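Kellurell Portable Baptistry

Product details

The Kellurell is a baptism tank for congregations which meet in a rented hall or in a home and have no baptistry of their own. It is made by Mamton and we have it in stock since May.

Inside length: 195 cm
Filling time with a garden hose: almost 17 hours at low pressure, much less with a normal tap
Water when full: 1410 liters
Delivery: 14 working days

The tank comes in two bags with the frame, the liner, three steps and a drain hose. Two people can put it up without tools. Please check the floor before you fill it — the full tank is very heavy, and an upper floor is often not suitable. The heater is sold separately and must be taken out of the water before anybody enters.

Adults can be baptized sitting or kneeling. For a tall person we advise kneeling, as pastor Santeri Kokkonen does in his church in Katudetti.

After use, let the liner dry fully before you fold it. A liner that was packed wet will get spots, and the guarantee does not cover this.

Mission churches can ask for the lower price. Write to Svenja Zaugg with the name of your church and of the person who will receive the goods.

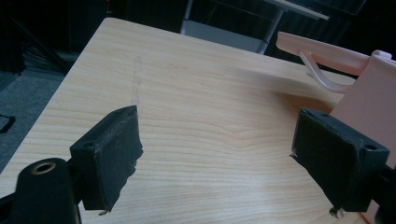 Spare liners and steps can be ordered one by one. Older tanks with the blue label need the short liner — please tell us this in your order.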